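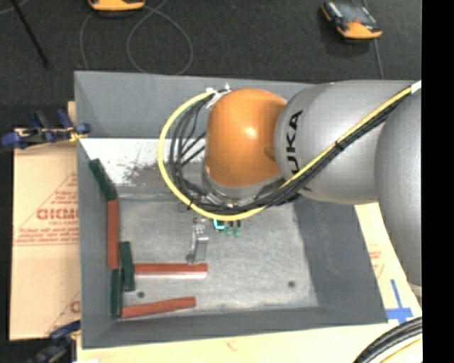

Sloped sides cost volume, Fathima Bhuiyan wrote in reply to the notice about the new bins, and anyone planning to stack long stock in them should measure the floor of the bin and ignore the rim. The reply was one of several received after the Flelden parts room published its change from straight-sided boxes to large gray bins with sloping walls.

The change takes effect on September 4, 2021. From that date, loose parts that come back to the room will go into a gray bin on the work surface before they are sorted to the shelves. The old boxes will stay in use for sealed packets and for paper goods only.

Six bins have been bought. Two will be kept on the wooden work surfaces and the rest will be stored under them until needed. The bins were ordered through Genmont and are all one size, so a full bin can be swapped for an empty one without moving anything else on the surface. Lids were not ordered.

The main reason given for the change is access. In a straight-sided box, flat pieces tend to stand against the wall and small pieces settle in the corner, where they are hard to pick up. A sloping wall leaves more room for a hand or a tool at the side and lets most small pieces slide toward the floor of the bin. The drawback is the one Bhuiyan describes. The usable floor is smaller than the opening, and a bar that fits across the top may not lie flat at the bottom. Bars of that kind should go in at an angle or be taken straight to the long rack.

The notice also sets a fill limit. Parts should not be heaped above the point where the walls begin to hide the floor, and mixed metal and plastic parts may share a bin as long as nothing sharp is left with its point up. Liquids, batteries and open packets of fasteners are excluded. A bin should sit fully on the surface, with no part of its base over the edge. The carpet on the floor of the room is a further point. Small screws dropped on carpet are slow to find, and sorting is to be done over a bin and not over the edge of the table.

The opening stock check, completed before the change, listed 611 items waiting to be sorted. Of these, 99 had no label and could not be matched to a shelf. Imtiaz Munshi will hold the unlabeled items for the rest of September. Anything not claimed by then will be moved to general spares.

Tahsin Akanda has asked whether foam can be laid in the bins to cut down on noise. No decision has been made. Foam would protect painted parts, but it would also hold grit and would need to be lifted out each time a bin is wiped down.

Shelf numbers are unchanged. The label printer remains on the desk by the door, and replacement label rolls are in the second drawer. Questions about the long rack go to Kalkidan Lemma.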